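Abella Street Neighbors' Reading Circle
Minutes of the January planning meeting

Present: Kumiko Shibata (chair), Hinata Kinoshita, Shigeru Ueda, Reiko Matsuda (minutes)
Apologies: Mitsuko Iwasaki
Started at 7:05 p.m. at Kumiko's house

1. Last meeting's minutes
Approved with one fix. The December book was chosen by Shigeru, not Hinata, and he would like the credit!

2. How the winter book went
Very well. Eight people came to the December discussion and it ran long over the question of whether the sister knew about the letter. Shigeru still says she did. Hinata has reread chapter 5 and now thinks so too, which pleased him no end. Kumiko said it was the best talk we've had since the lighthouse book, and everyone at the table agreed.

3. Spring list
We had a lovely long list of suggestions this time and it was hard to cut it down. Agreed so far:
February – the short story collection (Hinata to lead)
March – the mountain railway memoir (Shigeru to lead)
April – a mystery, title to be settled by email
Mitsuko sent a note asking for something funny. Reiko has two comic novels in mind and will bring both to the February meeting so people can read the first pages and vote.

4. Where we meet
Living rooms are getting tight. Hinata has been to see the upstairs room at the Konbridge library branch and loved it. It seats 30, it's free for local groups, and there is a kettle. Evening bookings close at 9:00 p.m., so we would need to start on time for once. Shigeru asked about parking and Hinata said the lot behind the building is open to us after 6:00.
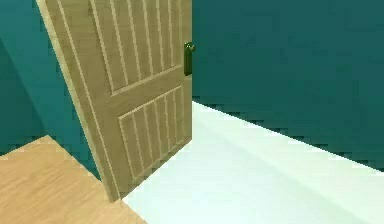 Kumiko wondered if we'd lose some of the coziness. After some back and forth we settled on trying the library for March and April, then staying in homes over the summer when people are away. Hinata to book both evenings.

5. Book swap
The fall swap brought in 107 books and there are still two boxes of them in Reiko's hallway. She would like her hallway back. Ideas: offer the leftovers to the Jusell Road thrift store, or hold a small second swap in spring. We all liked the second swap – Shigeru even offered to bake. Reiko to sort the boxes by then and pull out any children's books for the elementary school.

6. Any other business
Hinata's poster for new members is gorgeous and can go up as it is, once the library address is added.
Kumiko asked that people email her by noon on the day if they can't make it, so she knows how much soup to make.

Next meeting: February, 7:00 p.m., at Shigeru's. Please bring your copy of the short stories and a chair if you have a folding one.

Closed at 8:40 p.m.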